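Rilik Daylight Records: Data Card

6 January 2023
By Tadeusz Jasińska

Print this page | E-mail this page

Summary

The Rilik Daylight Records are a set of indoor light readings taken in former factory and warehouse buildings that now serve other uses. The records are meant for planners, building owners and teachers who need plain figures on how daylight reaches the inside of a deep room. The set is kept by the Trinine office and is released in one version at a time.

Contents

The current version holds readings from 64 rooms. Each room has one file, and each file lists up to 200 readings in the order in which they were made. A separate index gives the building name, the floor, the direction the main windows face, and the type of glass where this is known. The index is the best place to start. Readers who open the room files first often find the short column names hard to follow.

Readings are given in lux and are stored as whole numbers. A blank cell means that no reading was made at that point. A zero is a true reading and should be kept in any average.

How readings were made

All readings were made at table height, with the meter lying flat and facing up. Staff from Simard carried out the work on the ground floors, and staff from Lykkegaard did the upper floors. Both used the same written method, a copy of which is in the folder named "method."
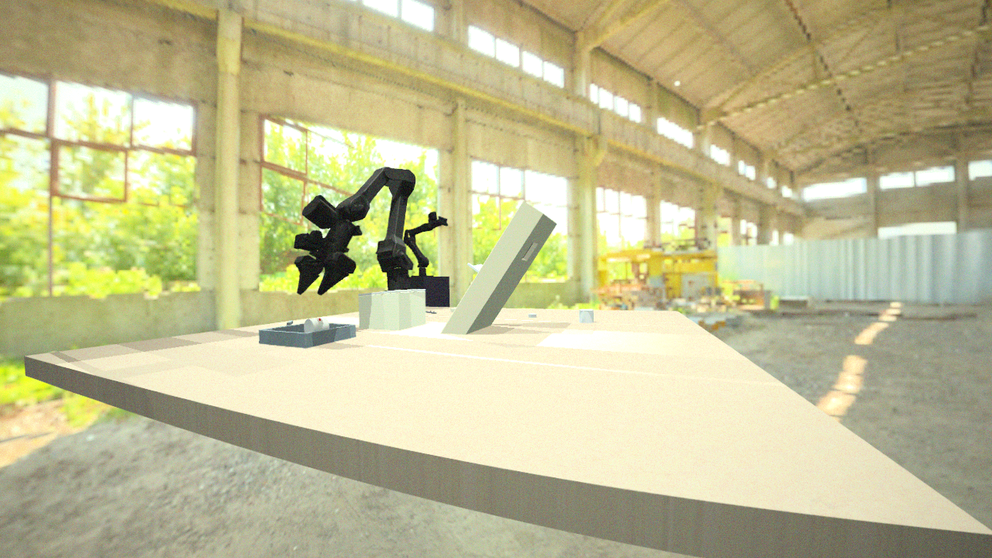 Choosing the point at which to place a meter calls for some care. A single surface can receive quite different amounts of light within a short distance, and one reading should not stand for the whole of it. The light tabletop is a fair case: most of it has an even tone, but a pale, bright patch lies toward the right of center. A meter placed on such a patch would report a higher value than one placed a short way to the side. The method therefore asks for three points on any surface wider than the meter case, and the files mark these as a, b and c. Users who want one value per surface should take the middle of the three, not the highest.

Known limits

The set does not cover a full year. No room was visited in February, and winter values should be treated as thin. Older buildings are better covered than newer ones, and rooms with roof lights are few. Electric lighting was switched off where the owner allowed it — the column "lamps" records whether this was done.

Two of the room files, 123 and 283, were numbered under an earlier system. Their numbers have been left as they were so that past work can still be matched to them.

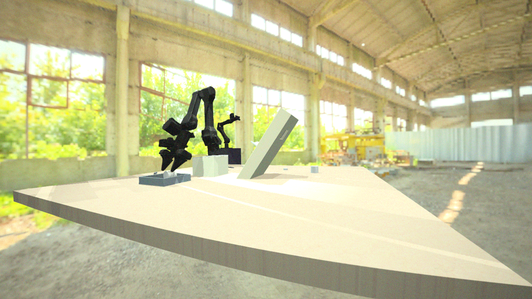

Direct sun is recorded apart from general daylight, in the column "beam." It tends to enter a large hall in narrow bands, and the bands move during the day, so the time of each reading matters as much as the place. Where a thin stripe of light crosses a table at a slant, as it does to the right of the tray, the reading is entered as "beam" only if the whole sensor is lit. A sensor that is partly lit is entered as "mixed." Mixed readings are left out of the room averages but remain in the files.

Use and credit

The records may be copied and shared for study, teaching and building work. Please name the set and its version in any published result. Changed copies should carry a different title.

Corrections

Errors may be reported in writing to the Trinine office. Please give the file number, the line and the value in question. Accepted corrections appear in the next version and are listed in the file "changes," with the old value kept beside the new one.

Print this page | E-mail this page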